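Evar key safe, seven months on

I bought the Evar in February after my mother's carer was left standing on the step for 20 minutes one morning. It's a wall-mounted key safe with push buttons and a hinged front, and it cost me £60 with the screws included. I had already tried the cheaper Kisent model, which has dials. The dials were hard to read in poor light and my mother could not turn them at all.

Fitting

You get four screws, four plugs and a paper template. The template was accurate. The plugs were soft and one of them spun in the hole, so I used my own. Allow an hour if your wall is old brick like ours. The instructions say to set the code before you put the safe up, and they are right, as the code plate is on the back and you can't reach it afterwards.

Space inside

The inside holds two door keys and a small fob. A long mortice key will go in on the slant, but then there isn't room for much else. We keep one small silver key in ours and a spare for the side gate. 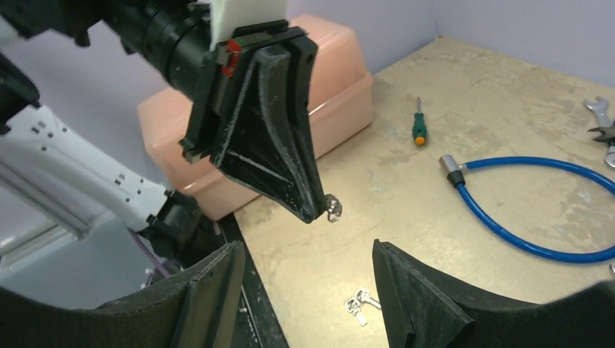
Buttons and code

The buttons are firm and click when pressed. You can enter the digits in any order, which I didn't realise until I read the leaflet a second time. It means fewer possible codes than you might expect, so use a longer one. Ours is six digits. There is a clear lever you pull down before starting, and every new carer forgets it the first time. I've put a note about it in the care folder.

Weather

The rubber cover is the weak point. It went stiff over the first cold spell and now doesn't sit flat along the bottom. No water has got in so far. I spray the buttons with a dry lubricant every couple of months – oil would collect grit.

Compared with the Witska

My neighbour Humaira Yousafzai has the Witska, which is bigger and takes a full bunch of keys. It costs more and sticks out further from the wall. If you have a car key to store, get that one.

Would I buy it again

Yes, for one or two keys. I'd like better plugs and a better cover at this price. Four stars.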